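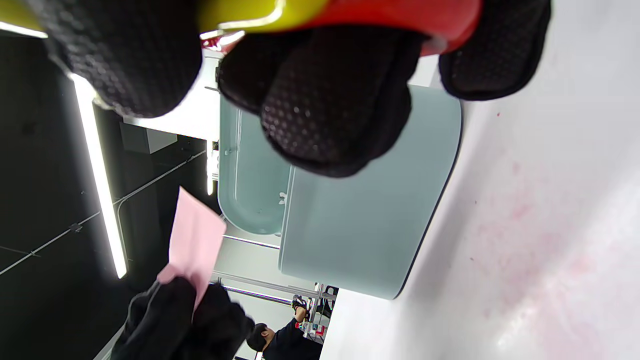 Un recipiente de color menta y una mano con guante negro.

La fiambrera y la hora de comer

Llevo 18 años trabajando en oficinas y en ese tiempo he visto encogerse la comida del mediodía hasta casi desaparecer. En mi primer empleo se paraba a las dos y se volvía a las cuatro menos cuarto. En el segundo teníamos una hora. En el actual hay treinta minutos sobre el papel, y la mayoría de mis compañeros come delante de la pantalla, con el tenedor en una mano y el ratón en la otra.

Mi opinión es que deberíamos recuperar la hora de comer, y que la fiambrera puede ayudar a hacerlo. Sé que mucha gente piensa lo contrario. Para ellos, llevar la comida de casa es precisamente lo que ha permitido a las empresas recortar el descanso: si el trabajador ya tiene el plato en la nevera, no necesita bajar al bar, y si no baja al bar, con media hora le sobra. El argumento tiene parte de verdad. Cuando cerró el menú del día de nuestra calle, un local pequeño que se llamaba Amard, la dirección tardó dos semanas en anunciar el nuevo horario.

Pero el bar tampoco era el paraíso que algunos recuerdan. Se comía deprisa, con ruido, y el menú costaba 12 euros. Para quien cobra un sueldo normal, esa cantidad multiplicada por los días laborables del mes es una factura seria. Mi compañera Geeta Sengar hizo la cuenta de un año entero, con cafés y alguna botella de agua, y le salieron 1567 euros, y eso que dos días por semana no comía fuera. Desde entonces cocina el domingo por la tarde para los primeros días y el miércoles por la noche para el resto.

Lo que ella come, por cierto, es mejor que lo que servían en el Amard. Lentejas con verduras, arroz con huevo, alguna crema de calabaza en invierno. No hace falta saber mucho de cocina. Hace falta una olla grande y un poco de orden, y también tiempo libre fuera del trabajo, que no todo el mundo tiene. Quien cuida de dos niños y de un padre enfermo no va a pasar el domingo entre cazuelas, y me parece mal que se le reproche.

Por eso desconfío de los artículos que presentan la fiambrera como una cuestión de voluntad. Hay un género entero dedicado a ello, con fotos muy cuidadas y recetas de quince ingredientes. Liam Mellor, que trabaja dos mesas más allá de la mía, siguió durante un mes uno de esos planes y acabó tirando la mitad de la comida. Ahora lleva bocadillos de tortilla y un par de mandarinas. Está bien alimentado y no piensa en el asunto más de diez minutos al día.

El problema, a mi juicio, está en el sitio y en el tiempo. En nuestra planta trabajamos muchas personas y hay un microondas. La cola empieza a la una y media y el que llega el último come a las dos y diez, cuando su descanso ya ha terminado. No hay ventana en la cocina. Las sillas son las que se retiraron de la sala de reuniones porque cojeaban. En esas condiciones es lógico que la gente coja su recipiente y vuelva a la mesa.

Hace dos inviernos, un grupo de compañeros pedimos una sala decente. Teresa Kavanagh redactó la carta y la firmamos casi todos. La respuesta fue que el presupuesto para reformas, 4000 euros, ya estaba comprometido en cambiar la moqueta de la entrada. Volvimos a escribir y pedimos solamente un segundo microondas, una mesa larga y que no se convocaran reuniones entre la una y media y las tres. El microondas llegó en febrero. La mesa la trajo Jordan Staniforth de casa de su hermana. Lo de las reuniones sigue pendiente.

Con esa mesa, sin embargo, cambiaron algunas cosas. Empezamos a comer sentados unos frente a otros, y hubo semanas en que coincidimos nueve o diez. Se habla poco de trabajo. Se habla de alquileres, de dentistas, de una serie que yo no veo. Me enteré allí de que una persona con la que llevaba tres años cruzando correos había vivido en mi misma calle. No creo que esto aumente la productividad y tampoco me interesa defenderlo con ese argumento. Cada vez que alguien propone una mejora en las condiciones de trabajo se siente obligado a añadir que la empresa saldrá ganando. Puede que sí o puede que no. Comer sentado, sin prisa y sin contestar llamadas me parece razonable por sí mismo.

Se me dirá que muchos prefieren comer en veinte minutos y salir antes. Lo entiendo. Cuiping Cheng tiene que recoger a su hija a las cinco y para ella una pausa larga es un perjuicio. No pido que se obligue a nadie. Pido que el descanso exista para quien lo quiera y que el que se levanta de la silla no tenga que dar explicaciones — porque hoy las da, aunque sea con esa frase de «bajo un momento y subo enseguida».

Tampoco sirve de mucho comprar cosas. Cada septiembre aparecen en las tiendas las mismas fiambreras con compartimentos, bolsas térmicas y cubiertos plegables. He tenido varias y la que más me ha durado es la más simple, un rectángulo con tapa que cierra bien. Si la tapa cierra y cabe de pie en la mochila, es suficiente.

Mi propuesta es modesta. Una hora, una mesa por planta, dos microondas y ninguna reunión en ese rato. El lunes volveremos a mandar la carta con el último punto subrayado.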